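One Basket Is Enough: Against Compartment Storage for Play Food

Sunee Sangkhawat
17th January

The standard recommendation for storing a toy kitchen set is a divided tray: vegetables in one cell, fruit in the next, utensils in a long slot, dishes stacked in a fourth. The Prolcombe tray, which most of the playrooms in Drosville seem to have bought, is the usual form. It has molded cells, a snap lid and a printed outline at the bottom of each cell showing what goes in it. I used one for a full cycle, from one September to the next, and have now gone back to an open plastic basket. My position is that the open basket is the better tool for any set that gets used daily, and that the case for the divided tray rests on a measurement nobody should care about, namely how the set looks when it is closed.

Start with the load. A play food set is a mixed load of light, hollow, irregular parts. Corn cobs are long and stiff. Half vegetables have one flat side and will sit flush against each other if they happen to land that way, which they mostly don't. Leaves and slices are thin and fall through to whatever layer has room for them. Utensils have a handle several times the length of the working end. A container with fixed cells has to be sized for the worst part in each category, so most of every cell is air. An open basket lets the thin parts fill the gaps between the thick ones. For the same set, the Prolcombe tray occupies a full shelf bay, and the basket takes less than half of one.

The second matter is the number of decisions per part. Putting a toy carrot into a basket takes one motion and no sorting. Putting it into the tray requires the child to identify the category, find the cell, and clear whatever has been put there by mistake. Tomatoes are a known failure case. So is corn, which half of the adults I have worked with file as a grain and try to put with the bread. If the part is filed wrong, somebody files it again later, usually me.

I do not accept the reply that sorting is the educational content. Sorting is a good activity. It should be scheduled as an activity, with the parts spread on a table and time allowed for arguments over the tomato. Cleanup has a different requirement, which is that the table be clear before lunch. Combining the two gives a slow cleanup and a sorting lesson held with tired children.

There is a fair objection about retrieval. In a basket, the part you want may be at the bottom. I concede this for adults looking for a specific part, and it is the reason a repair box or a screw cabinet should have cells. Play food is retrieved differently. The child wants something to put in the pot, reaches in, and takes an acceptable item off the top layer. Exact retrieval is rare, and when it is needed the basket can be tipped out in a few seconds onto the same surface where play is going to happen in any case.

The basket does have to be chosen correctly. Mine has slotted sides, a rounded rectangular plan and a wavy rim. Slots allow a quick check of the lower layers and let crumbs of modeling clay fall out when the basket is knocked against a bin. They should be narrower than the thinnest slice in the set. The rim should be a contrasting color if you can get one, because children aim at edges. The footprint should be stable with tall parts leaning on one side. The Stiltedlow basket that gets recommended in catalogs fails on this last point: its base is tapered, and two ladles against one wall are enough to tip it when the rest is empty.

Cookware is where I would draw the line. Pots, toasters, plates and bowls should stay out of the basket and stand on the work surface or the shelf beside it. They are the fixtures of the game. A pot in the basket will nest over food and take up the volume that makes the basket efficient in the first place. A plate goes in flat and blocks everything below it. Keep the food as a pile and the dishes as furniture, and the surface can be reset with a short reach in each direction.

The pictures show the basket on a black tabletop, with its orange rim and the play food inside.
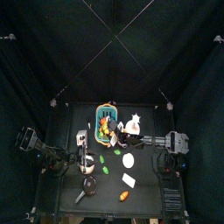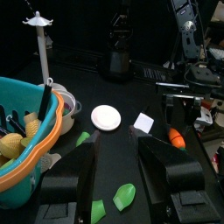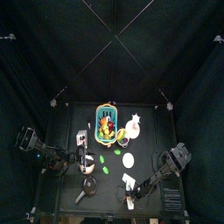
Should long utensils go in the same basket as the play food?

They can, provided they stand with the handle up against one side. Laid flat they form a rack that holds the smaller pieces off the bottom, and the basket fills early. If there are more than 4 of them, give them a separate tall cup.

That answer will bother people who want strict categories, and a word on capacity may help. The Sriwong assortment, which is sold as a single set, lists 314 parts. It should not go in one basket, and it should not be on the floor at one time either. I keep a working load in the basket and the remainder in a closed bin on a high shelf, and exchange a portion when play gets repetitive. The exchange is done by the handful. No list is kept. A missing list is often raised as a defect of the method, and I would ask what the list is for. If a toy pepper is lost, the game continues with the other peppers.

Washing also favors the open basket. A slotted basket can be lowered into a sink with the food still in it, agitated, lifted and left to drain. The divided tray has to be emptied, the parts washed loose, the cells wiped one at a time and the whole thing dried before the lid goes on. Closed lids over damp hollow plastic produce a smell by the end of the week. I have stopped using lids altogether for parts that have a seam.

Cost is a lesser argument, though it points the same way. A basket is a generic item and can be replaced by another of similar size. A molded tray fits one set. When the manufacturer changes the shape of the eggplant, the printed outline is wrong, and from then on every child who follows it carefully is going to be frustrated by it.

I would still use a divided tray in two situations. The first is transport, where parts moving around in a car wear the paint off each other. The second is cut-and-join food, the kind with halves that fasten together, when the set is small and every half has exactly one mate. Losing a half there does end the game for that piece, and cells make a gap obvious at once. Even then I would remove the lid.

For the ordinary kitchen corner, buy the plain basket, check the slot width against the thinnest slice, and put it on the same side of the table each time. Placement matters more than labeling. Children return parts to a location they can reach without looking, and moving the basket to the other end of the surface between sessions will undo most of the benefit.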